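Sorting and Storing Old Mobile Phones at Home
Potivport Household Advice Service
Workbench and Small Electronics, Sheet 31

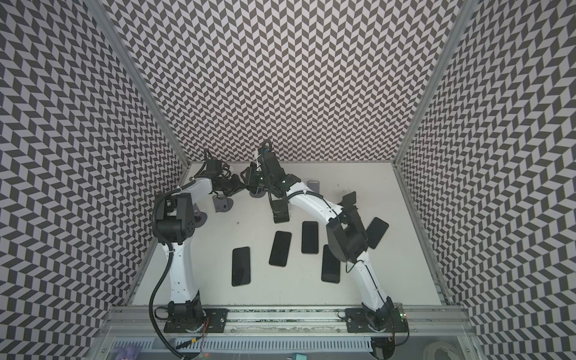

How long may an unused phone be kept in a drawer before the battery suffers?
A phone that is put away with a partly charged battery will normally keep for several months. It should be taken out, checked and charged again to about half before it goes back. A phone put away with an empty battery may fail to start the next time it is needed.

Before You Begin

Residents are advised to gather all old phones in one place before deciding what to do with any of them. Kitchen drawers, coat pockets, car glove compartments and the box the last phone came in should all be checked. Chargers and cables should be brought to the same table.

A clear, pale surface with good light is best. Small parts such as card trays and screws are easily lost on a patterned cloth. Phones should be laid out singly with space between them, and they should not be stacked. Two dark phones of similar size are easy to confuse, and a strip of paper tape with the owner's name on the back of each will save time later.

Checking the Battery

Each phone should be looked at from the side. If the screen is lifting from the case, or the back has begun to bulge, the battery may be swollen. Such a phone must not be charged, pressed flat or opened. Place it on a hard surface away from anything that burns, and telephone the Clustau collection point for instructions before moving it. It must never go into household trash or curbside recycling.

Phones that appear sound may be charged, one at a time, on a bare table. Do not leave them charging overnight or under papers. A phone that becomes hot should be unplugged at once.

Cleaning

Switch the phone off and unplug it. Wipe the glass and the back with a soft, lint-free cloth that has been dampened slightly with water. Window spray, bleach and scouring powder damage the coating on the glass and should not be used.

Lint in the charging socket can be loosened with a dry wooden toothpick, used gently. Metal pins are unsuitable. A soft, dry toothbrush will clear most dust from the speaker openings. Cases should be removed and washed separately in warm water with a little dish soap, then left to dry fully - overnight is usually enough.

Removing Personal Information

Photographs, contacts and messages should be copied to another device first, and the copy should be opened to confirm that it can be read. Sign out of all accounts. Then use the reset option in the settings menu and wait until the welcome screen appears. Remove the SIM card and any memory card. Phones that are still linked to an account cannot be accepted for reuse at the Dekker Street counter.

Storing a Phone as a Spare

Most households need no more than one spare. The following arrangement has proved satisfactory:

Charge to about half and switch off.
Wrap in a clean cotton cloth or place in a padded envelope.
Store in a dry cupboard at room temperature, away from radiators and windows.
Keep the matching charger in the same envelope.
Write the date of the last charge on the outside.

Attics, sheds and cars are too hot in summer and too cold in winter. Coins, keys and loose batteries should be kept in a different drawer.

Cables and Chargers

Coil each cable loosely and fasten it with a strip of soft hook-and-loop tape. Tight winding around the plug strains the wire where it enters the plug, and that is the place where most cables fail. Any cable with split covering or visible wire should be discarded with small electrical items. Label the remaining chargers with the device they belong to.

Passing Phones On

Working phones may be handed in for reuse at Dekker Street. Broken phones with sound batteries are accepted at the Clustau collection point and at the Cemon branch library, where the box stands inside the main entrance. Residents may bring up to 5 devices per visit. Larger quantities, including those from offices and clubs, require an appointment.

The two sites together took in over 156 devices last March. Packaging and instruction booklets are not accepted at either site and should be placed with paper recycling.

Sheet last revised 29 March 2025. Printed copies are available at the Potivport service desk.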